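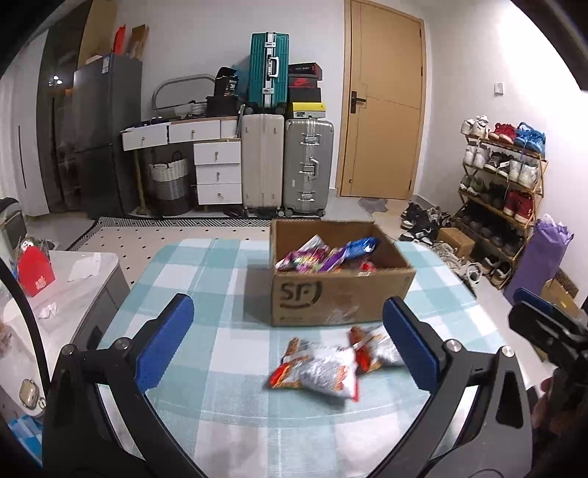
Home Reports Buying notes Visits Contact

Prestevell visit: what I learned before spending any money

So I finally made it out to Prestevell on Monday, and I came home with four pages of notes and a much clearer idea of what we should put in next year's budget! If you've been following along, you'll know our little packing shop (gift boxes, snack boxes, party favors, anything small that comes in a crinkly wrapper) has been going back and forth on a picking arm since February. I've read the brochures. I wanted to talk to people who do this all day.

Maxine Henare met me at nine and put up with my questions until well past lunch. She plans equipment purchases there, and she started by asking what we pack, how many different items, and who would be fixing the thing when it jammed. I had a good answer for the first one, a shaky answer for the second, and for the third I sort of pointed at myself.

Her big message was to budget for the teaching before you budget for the arm. I had one line on my spreadsheet that said "robot" and a number next to it. She had me split it into the arm, the fingers, the hand-held grippers people use to show the job, the hours those people spend showing it, and spare pads. That last line looked silly to me until I heard how many picks they plan for. They want 500 demonstrations of an item before they'll even talk about whether it's ready, and 4,000 for a mixed box. Multiply that by somebody's hourly wage and see how you feel (I had to sit down with my coffee).

Packets are the hard part, which I was glad to hear, as they're most of what we sell. A stiff carton has corners and sides you can count on. A soft pouch folds, slides under its neighbor, and shows you its back half the time. Maxine suggested we go through our own shelves and sort everything by how floppy it is before asking for a single quote. I've started on that already and our list is at 67 items, so it may be a long week.

Then we got to suppliers. They've had quotes from three, and she was pretty open about how they compared:

Grirley has the lowest sticker price, but the fingers are sold separately and so is the software after the first year. Fine if you know that going in. I did not know that going in.

Yatsenko costs more up front and includes two training visits. Their lead time is 16 weeks, so if we want anything running for the holiday rush we'd have to order by early summer at the latest.

Dristis will rent. I hadn't even thought about renting! You pay by the month, you can send it back, and part of the rent comes off the price if you decide to keep it. There's a minimum term and I need to read that page again with my glasses on.

I also asked about the hand-held grippers, because I'd been assuming we would skip those and go right to the arm. Maxine talked me out of it pretty fast. They're cheap next to everything else, they teach you which of your products are going to be a pain, and you can use them on any table with a box of your own stock. A blue-padded pair closing on one small packet of balloon glue over an open carton is the kind of pick we'd be doing all day long.

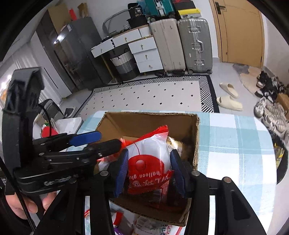 What's going in our budget

I'm asking for two hand-held grippers first, plus a full set of spare pads and paid hours for two of us to use them properly. The arm moves to the second half of the year, with the Dristis rental as the first choice and Yatsenko as the backup. I'm leaving Grirley in the folder until they send me a price with everything on it.

Still on my to-ask list: who pays shipping if a rental goes back early, whether pads from one supplier fit another's fingers, and how much table space we'd lose. If you've rented one of these for a small shop, please write and tell me how it went, good or bad. I'll post the quotes side by side once the last one comes in.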